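Robotics in Practice: Handout 2
Notes to accompany the visit to the Zimier laboratory, Parkorcombe

Read these notes before the visit. They cover the material you will need for the June assessment and will not be repeated in the lecture.

1. Purpose of the visit

The laboratory collects demonstrations of simple handling tasks. A person carries out the task with a hand-held gripper, and the motion is recorded for later use in training a controller. No robot arm is needed at the recording stage. The visit deals with recording only; training is covered in Handout 3.

2. What is recorded

Each demonstration consists of three streams: the pose of the gripper, the opening of the fingers and the view from the camera on the tool. The streams are stamped against a common clock. An offset between them that looks small on a plot can place the closing of the fingers on the wrong side of the moment of contact, so check the clock before you check anything else.

3. Pose from markers

The position and orientation of a rigid body can be recovered from three markers, provided they do not lie on one line. A fourth gives some protection when one is hidden — by a sleeve, a cable or the operator's own hand. The spacing between markers should be unequal. If the pattern is symmetrical, the software may settle on a pose that fits the points but is turned the wrong way.

The markers must be fixed to the same rigid part. If one is placed on a moving link, the distances change as the fingers close and the body is lost.

4. Order of the session

The Pemance software is started first and the tracking volume is checked. The group then watches a set of grasps and releases, followed by a short session in which each pair makes its own recordings. Pairs should agree beforehand who will operate the tool and who will keep the log. The log entry gives the object, the start position and any fault noticed during the attempt. Faulty attempts are kept and labelled — do not delete them.

5. Questions for the written report

State the smallest number of markers needed for a full pose and explain why more are used. Describe one fault in your own recordings and say which stream showed it first. Compare your log with that of one other pair. The Tsakiris worksheet gives the layout for the tables. Reports are limited to 1,000 words, excluding tables.

6. Grasping a bottle

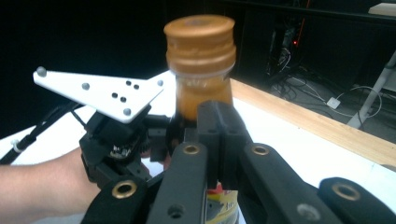 Screw-top bottles are useful test objects since the width of the body, the neck and the cap can all differ, and the height of the grasp therefore matters. A grasp on the cap leaves most of the weight hanging below the fingers, and any error in approach tends to swing the bottle. With the fingers on the body, as for the bottle with the orange cap, the closure is left clear for a second hand or tool. The four grey markers sit on the white plate to one side of the fingers, and it is the pose of this plate that the tracking system reports. The position of the fingertips has to be worked out from it using a fixed offset, measured once before the session. Record the offset at the top of your log, in millimetres.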